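Simulation and Navigation > Methods talk
Thread: Blank walls and the "look around first" trick (long, sorry)

mossybanks
Posted Sunday, 9:14 am

Morning all! I've been meaning to write this up since January and kept putting it off, so get yourself a coffee. Some of you know I've been working through the Brultari method for getting a simulated robot to figure out where it is in an apartment before it goes anywhere. The short version is that the agent turns in place, stores a handful of views, and then matches what it sees now against what it stored. Lovely idea, and the write-up is very readable.

My rerun used 2,675 start points spread over the Kirnisano rooms. The agent settled on the right room in 2,410 of them, which made me very happy for one whole evening. Then I switched off the turning step, so that it had to decide from a single view, and it dropped to 1,922. I had expected a dip, but I was hoping for a smaller one.

So my question to you kind people is whether that gap says something about the method or something about the rooms. I lean toward the rooms. Bedrooms especially, because you can land facing a big stretch of wall and have very little to hang on to.

tinsnips_and_tea
Posted Sunday, 9:52 am

Nice work, and thanks for giving the counts instead of just a percentage! I'm going to disagree with you a bit, though. If a single view loses you that many, I'd blame the matcher. The Brultari one leans on small, busy detail (books, plants, stuff on shelves) and hardly uses the big shapes at all. A person dropped in a bedroom with a bare wall would still say "bedroom" in half a second.

ellewyn_e
Posted Sunday, 10:30 am

Eifion Llewellyn here, I look after the Stefanou loader that a few of you use. Before anybody argues too hard, can I ask how the start headings were picked? Older versions of the loader had a habit of pointing the agent at the nearest wall, and that would make single-view numbers look worse than they should. It's a one-line setting now but it isn't on by default, and I'm sorry about that, I should have flagged it ages ago.

mossybanks
Posted Sunday, 11:05 am

Oh, good catch, and please don't apologize. I checked and my headings are random, with the setting on. I reran a small batch both ways to be sure and couldn't tell them apart.

@tinsnips_and_tea, I see your point about the big shapes, but I went through a pile of the misses by hand last night (my tea went cold twice) and I'm still not ready to let the rooms off the hook. I'll put one up so we're all talking about the same sort of view. 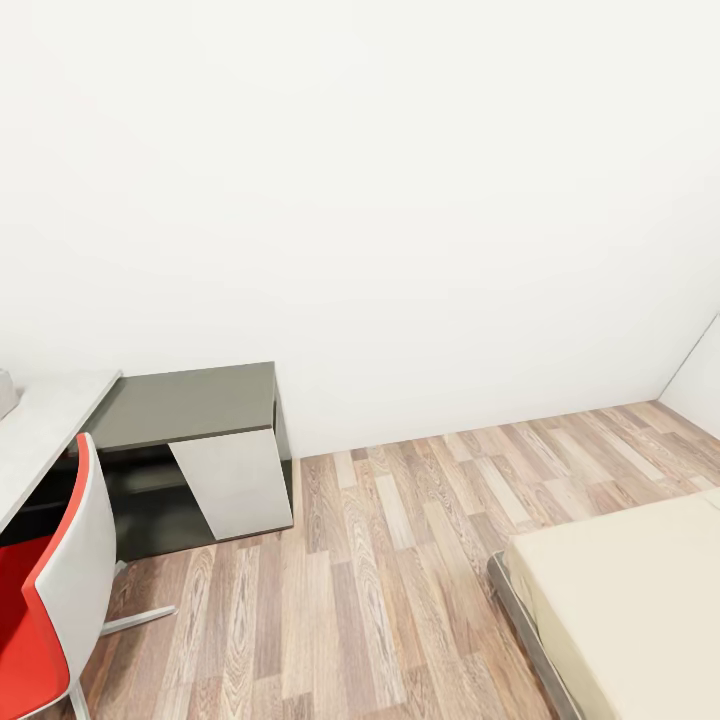

What I keep coming back to is that the matcher's second guess is so often the right one. It has some idea where it is, it just can't separate two rooms that share a floor and a wall color. Give it one more view and the tie breaks. I tried letting it turn only when its top two guesses were close, and that won back most of the loss with far less spinning. I want to run that on the full set before I promise anything.

tinsnips_and_tea
Posted Sunday, 11:41 am

Okay, but look at what's in there. A corner of a bed, a red and white chair, a dark cabinet with a pale door. That's plenty for a room guess! The wall takes up a lot of space, sure, but the furniture is sitting right there and the matcher isn't making use of it. I'd swap in the Oris features before touching the turning rule. I'd bet you a packet of biscuits the gap shrinks by itself.

ellewyn_e
Posted Sunday, 12:20 pm

I'm somewhere between the two of you. Oris is good on furniture when most of the piece is showing, and less good when you only get an edge of it, like that bed. So I'd try both, separately first and then together, on the same start points. Otherwise you'll get a nicer number and no clue which change earned it.

mossybanks
Posted Sunday, 12:48 pm

Biscuits accepted, chocolate ones please. I'll set up all four combinations tonight on the same seeds and leave them going. The last full run took more than 12 hours on my poor old machine, so don't wait up. Eifion, would you mind sending me the loader config you use for Oris? Mine complains about the depth channel and I'd sooner copy yours than guess.

ellewyn_e
Posted Sunday, 1:03 pm

Sent you a message with it. Leave the depth line commented out for now.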